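About Kutico

Kutico is a membership network for people who run the finance and people functions of mid-sized companies. Most of our members are finance directors, controllers, heads of HR and payroll managers. A smaller number are chief executives who came up through one of those jobs.

Our office is in Flavdale, on the second floor of the old Chraibi building. We have members in 41 towns and cities, and most of what we do takes place where they are.

What we do

The core of a Kutico membership is the peer group. Each group has up to ten members from companies that don't compete with one another, and it meets once a month for half a day. Members bring whatever is on their desk: a late audit, a pay review, a board that wants a forecast by Friday's close, a first layoff. A Kutico chair keeps the time and makes sure everyone gets a turn. Nothing said in a group leaves it, and we ask every member to sign a short agreement to that effect before the first meeting.

We also hold 2 larger dinners a year, one in spring and one in the fall. These are open to members and one guest each. There is a speaker, usually someone who has held a senior finance or HR post and can talk about how they got there, and then there is time to eat and talk. We don't sell tables and we don't allow pitches from the stage.
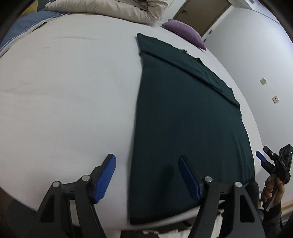
Between meetings, members can use the question line. You send us a question and we pass it, without your name or company, to members who have dealt with the same thing. Most questions get an answer the same day. Payroll software and bonus plans come up more than anything else.

How we started

Kutico grew out of a lunch club for controllers at manufacturing firms in the Flavdale area. HR managers began to come along when their companies merged the two departments, and the club decided to let them stay. It took on a name, a bank account and a part-time coordinator in the same year. We now have 181 companies in membership and around 1,000 people on our mailing list.

The Brarnine Program

Brarnine is our mentoring program for people who expect to move into a first executive role in the next few years. It is named after the street where the lunch club used to meet. Each participant is paired with a member from a different industry for twelve months. The pair sets its own schedule – most choose an hour every three weeks. There are also workshops on reading a balance sheet, presenting to a board and negotiating your own contract.

Applications for Brarnine open each April. Your employer does not have to be a Kutico member, but members pay a lower fee.

Joining

Membership is held by the company and covers two named people, who can be changed once a year. New members are asked to sit in on one peer group meeting before they commit. If the group isn't a good fit, we will look for another one or refund the joining fee.

To ask about a visit, use the contact form or call the Flavdale office during business hours.

Page last updated 20/04/2025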